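Our Little Comedy Is Finally Coming to Theaters (and We're Thrilled!)

I've been told a press release should be short, serious and written by somebody else. Well, I directed the thing, I wrote the thing, and I've spent more time with it than with most of my relatives, so you're getting it from me. Prendari, our feature-length comedy about a family moving company that can't agree on anything, opens in theaters this May through our friends at Tevance.

I'm so happy I can hardly type.

The story goes like this. Two sisters inherit a moving business founded in 1916, along with one truck, a stack of unpaid parking tickets and a piano that a customer never came back for. The older sister wants to sell. The younger one wants to find the piano's owner. They set off on a Sunday morning with the piano strapped in the back, and from there it's six stops, each at a house where somebody is pretty sure the piano belongs to somebody else. Prendari is the name painted on the side of the truck (the sisters don't agree on how to pronounce it either).

It's a comedy, and I'll stand by that word, even though people keep coming up to me after test screenings with wet eyes, telling me it's a drama. I grew up in a house where the biggest laughs came at funerals, usually over the food. The scene everyone brings up takes place at the fourth stop, where the sisters have a whispered argument in a stranger's kitchen while the stranger politely pretends to look for a spoon. We did 29 takes of that one! The crew kept cracking up, and then I did, and the take in the movie is the one where you can see the younger sister biting the inside of her cheek. I left it in. I love it.

We shot most of it in real houses with real, very patient homeowners, and a lot of the budget went to piano tuning, which I did not see coming. Our actors did their own lifting for the easy shots. For the stairs we hired movers, and they had plenty of notes on the script, most of them good. One line in the second half came straight from a mover complaining about a doorway, and it gets the biggest laugh in the movie.

The music is by Lục, a band I'd been listening to in my car for years before I got up the nerve to write to them. They recorded the whole score on the piano from the movie, including the two keys that stick. You'll hear them. There's a little click under the love theme, and once you notice it you'll be waiting for it every time.

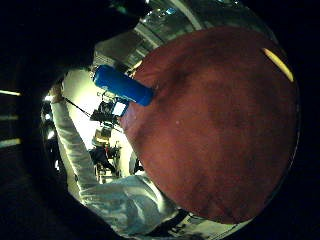
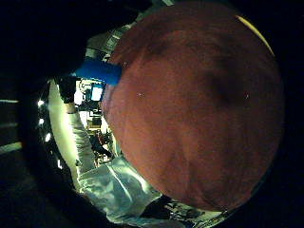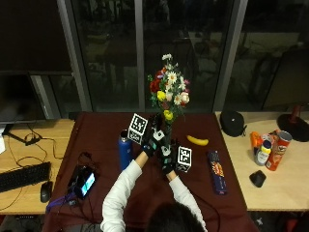
Playing before the feature at every showing is Unurine, a short film I made with the same crew. It's a silly, fast piece about a hotel bathroom key that gets passed around a wedding party, and yes, the title is exactly the kind of joke you think it is. My mother has asked me to change it. I haven't.

Tickets go on sale at the box office of each theater, and evening shows start at 7 p.m. I'll be at as many of them as I can manage, probably standing in the back, because I can't sit down during my own movies. Please come say hi afterward, and if you've ever moved a piano, I want to hear the whole story.

Critics and programmers who'd like to see the movie early can ask Tevance for a screening link, and I'm free for interviews most mornings. Stills and the poster are available too. If you're running a piece on the score, say so when you write and we'll send along a couple of tracks, sticky keys and all.

Contact: Tevance Press Office | © Tevance. All rights reserved. | Back to top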